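Immont Folding Craft Table
User Guide, Section 3: Setting Up, Leveling and Looking After Your Table
Written by Judite Mendes. Last revised 2024-06-11

You have the box open, the parts laid out and checked against the list in Section 2, and now comes the fun part. This section takes you from a flat top and a pile of legs to a table you can cut, glue, sew and paint on. It covers the Immont with the matte white top. If you bought the Fundwood oak top, the frame steps are the same, but go to Section 4 for surface care.

Before you start

Clear a patch of floor bigger than the table top. A rug or the opened-out shipping carton makes a great work surface. You will need the hex key from the parts bag and a pencil. A second pair of hands is very welcome for steps 9 and 10.

CAUTION: The top is heavy at the hinge end. Lift with your knees and keep fingers out of the fold until both latches have clicked.

CAUTION: Do not use a power driver on the leg bolts. The threaded inserts can strip.

3.1 Fitting the legs

1. Lay the top face down on the carton, with the hinge running left to right in front of you.
2. Open the top flat. Press down on each side of the hinge until both latches click.
3. Find the four leg plates. Two are stamped L and two are stamped R. Looking down at the underside, the L plates go on your left.
4. Line up each plate with its holes. The rounded corner of the plate faces the outside corner of the table.
5. Start all 8 bolts by hand, two to a plate, before you tighten any of them. A couple of turns each is plenty. If a bolt feels gritty or wants to lean, back it out and try again.
6. Tighten with the hex key, going from plate to plate in an X pattern. Stop when the bolt is snug and the key just starts to flex.
7. Slide a leg into each plate, with the row of height holes facing inward.
8. Push the spring pin in and let it pop out through the hole you want. You should hear it, and you should see the full round head of the pin standing proud of the leg.
9. With a helper at the other end, tip the table onto its long side, then up onto its feet.
10. Give it a wiggle! A little movement is fine at this point and goes away once the feet are leveled.

NOTE: Keep the spare bolt. Tape it to the underside of the top where you will find it again.

3.2 Choosing a height

The lowest setting is 533 mm (21 inches), a lovely height for children, for floor-cushion sewing and for anyone who likes to stand over a big quilt and really lean on it. Each hole after that raises the table by one notch. The notches are numbered on the inside of the leg, and the number in the little window on the leg plate tells you which one you are on.

For sitting work, pull up the chair you will really be using and let your elbows hang. The top should sit just under them. For standing work, go one notch higher than you think and try it for a day. Most people who write to us end up there.

To change the height later:

1. Take everything off the table.
2. Lift one end slightly and have your helper press the pin in.
3. Move that leg one notch, then do the other leg at the same end.
4. Repeat at the far end.

CAUTION: Never leave the table with its legs on different notches, even for a minute.

NOTE: You can write your favorite notch on the sticker inside the front cover of this guide. In a shared room it is handy to list everybody's.

3.3 Leveling the feet

Almost no floor is flat, and the feet are built for that. Each one turns on a threaded stem.

1. Stand the table where it is going to live.
2. Press on each corner in turn. If it rocks, one of the two corners on the rocking diagonal is short.
3. Turn the foot on the short leg counterclockwise, a half turn at a time, pressing the corner after each turn.
4. Roll a marble or a bead across the top in both directions. If it stays put in the middle, you are done. If it wanders, raise both feet on the side it rolls toward.
5. Spin the locking ring up against the leg, finger tight.

On thick carpet, let the table stand overnight and check again in the morning. It will have settled a bit.

3.4 Clip-on accessories

The slot along the back edge takes any Plurlow clip. The tray, the thread rack and the lamp post all go on the same way: hook the top lip first, then press the bottom in until it snaps. I like the tray on the left and the lamp on the right, but there is no wrong way to do this, and moving things around is half the pleasure of a new table.

The Wei cutting mat has its own clips at the corners. Fit it before the tray or you will have to take the tray off again. (Ask me how I know.)

CAUTION: Do not clip the lamp post to the folding half if you plan to fold the table often. The cord can be pinched in the hinge.

3.5 The white top: first clean and everyday care

I love this surface. It has a soft, even look under a lamp, it doesn't throw glare back at you when you are threading a needle, and dark fabric shows up on it beautifully. A matte finish does take marks a little more readily than a shiny one, though. Gray streaks from pencil, scissors and metal rulers are normal and sit on the surface. 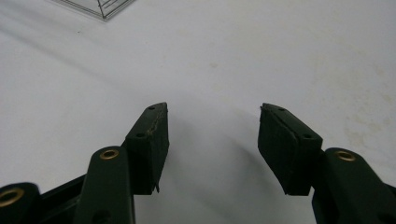
Fig. 3-6. White matte top with faint gray streaks and smudges.

For the first clean:

1. Wipe off packing dust with a dry, soft cloth.
2. Mix a small squirt of dish soap into a bowl of warm water.
3. Wring the cloth out well and wipe in long, straight strokes from the hinge outward.
4. Go over the top again with a cloth dampened in plain water.
5. Dry with a clean towel.

For gray streaks that stay behind, make a paste of baking soda and water, spread it thinly and leave it for 15 minutes. Wipe it off with a damp cloth and dry. Do this once or twice a season at most.

Dried white glue: lay a warm, damp cloth over the spot until the glue softens, then lift it with the edge of an old plastic card. Acrylic paint comes off the same way if you get to it the same day. Hot glue is easier cold – rest a bag of ice on it and pop it off in one piece. Very satisfying!

CAUTION: No scouring powder, steel wool, acetone or melamine sponges. They polish the matte finish and leave shiny patches that cannot be undone.

CAUTION: Always put a pad under an iron. The top is not heat rated.

NOTE: Low light from a window will show every smudge you own. Look at the table from your working side before you decide it needs scrubbing.

3.6 Folding and storing

1. Take off the clips, the mat and the lamp.
2. Set all four legs to the lowest notch.
3. Tip the table onto its long side.
4. Press each pin and slide the legs out. Drop them in the storage bag, feet first.
5. Release both latches and fold the top, white faces together, with the felt sheet between them.
6. Fasten the strap.

Stand the folded top on its edge, somewhere dry. Under a bed is fine too if nothing heavy is stacked on it. A table that has spent the winter in a garage should come indoors a day before you set it up, so if you have a spring fair in April, plan for that.

3.7 Quick fixes

Table rocks after moving: repeat 3.3. The locking rings may have loosened on the way.

Pin will not pop out: the leg is turned the wrong way round or sitting between notches. Twist gently and slide it up and down until it catches.

Latch does not click: look for a thread or a scrap of felt in the hinge. Tweezers are the best tool for this.

Squeak when leaning on the front edge: snug the leg plate bolts, again in an X pattern.

Clip feels loose: check that the top lip is fully hooked. Older Plurlow clips with the gray tab need the spacer strip, packed with the hex key.

Go on to Section 4 for the Fundwood top, or skip to Section 5 for adding the side extension.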